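Week three of the gripper build at the shared shop and I'm still not sold. Everyone says you collect the moves by hand, feed them in, and the arm learns. We'll see.

The Keduvum plans say 1000 demos is plenty. Aldo Bassi says 3000. I'd settle for 13 good ones – mine keep losing track of the markers.

White one is bigger and I keep knocking it on things. Black one is nicer to hold. Neither has earned its bench space.

Over 70 bucks in screws and filament so far. A Zunis claw from the toy aisle is looking smart.

More tomorrow, maybe.

Comments
swai_fan: did you reprint the cube?
m.k.: 3000 sounds low to me

Contact – © Trunirex – Back to top

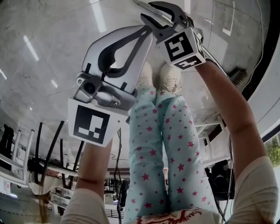
White in the left, black in the right.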